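Search this repository
Go

# Floltar Tableware Notes

Floltar is a set of written notes and pictures on everyday tableware: plates, bowls, and the cloths and tables they sit on. It covers setting a table, clearing it, and putting dishes away. This card goes with release 2, dated Oct 2, 2025.

## Contents

- 338 entries, one per table setting
- 27 pattern groups, sorted by the printed or painted decoration
- over 4000 pictures
- `entries.csv`, `patterns.csv`, and `rooms.csv`

Each entry lists the dishes on the table, the cloth if there is one, and the kind of room. Most rooms are home kitchens. Cabinets and counters behind the table are noted in `rooms.csv` by color only.

## Dishes

Plates are entered by size (small, medium, large), base color, and decoration. The decoration field takes plain words, such as "red fruit, green leaves" or "pink flowers." Please don't put a maker's name there. If the same decoration appears on more than one plate, use the same pattern number for all of them. Plates and bowls on one table often come from different sets, and that is fine. Give each its own pattern number.
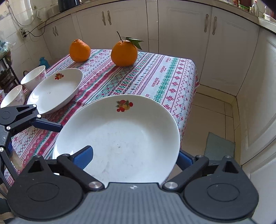
Decals on white plates are entered by where they sit: center, near the rim, or on the rim. For bowls, say whether the decoration is on the inside or the outside wall. Floral bowls were all in one group in release 1. They are now split by color, so old pattern numbers for bowls will not match.

Wear goes in the `surface` column. Allowed values are `clean`, `scuffed`, `speck`, `chip`, and `crack`. More than one value can be used, separated by a semicolon. A bright spot from a lamp or window is not wear and should be left out. If a mark could be either a speck or a chip, use `speck` and add a note.

## Cloths

`cloth` is `plain`, `patterned`, or `none`. Fiber is not recorded. Folded cloths and towels lying at the side go under `other`.

## Known problems

- Entries from the Skeleck folder have no cloth field yet.
- Some Ñahui entries use "dish" for both plates and bowls.
- Plate sizes were judged by eye and are only good for comparing plates on the same table.

A fix for the Skeleck folder is planned for November.

## Credit

Put together by the Rukorar household goods project. Please name Floltar and the release number when you use it.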